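Re: [jelo-users] Leftover service after removing Jelo

3 replies | 28 views | Share

Nikau Pryor wrote:
> Removed Jelo 4 through the control panel in March.
> The Zultness updater still starts at logon and there
> are 366 entries under its registry key. Safe to delete?

Nikau,

Mostly. The updater is a separate package and the main uninstaller leaves it in place. Stop the service first, then run the updater's own uninstall file from the Zultness folder under Program Files. It needs an administrator account.

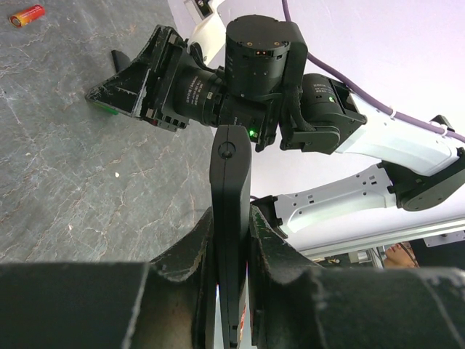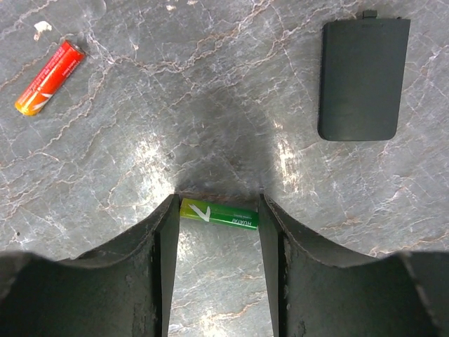
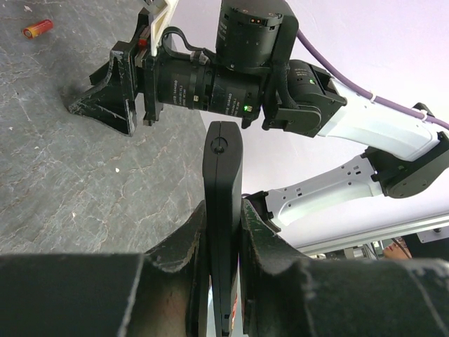
Batteries on the grey marble top

Restart before touching the registry. On my machine 104 entries remained after that, all of them file associations. Export the key, then delete it. If you also run Paewai, keep the "Shared" subkey. Paewai reads its licence path from there and will ask for the serial number again if it is missing.

The scheduled task has to be removed by hand.

Farhad Mahmoudi

Recent threads
- Paewai will not open files on a network drive
- Silent install switches for Jelo
- Bradwood mirror out of date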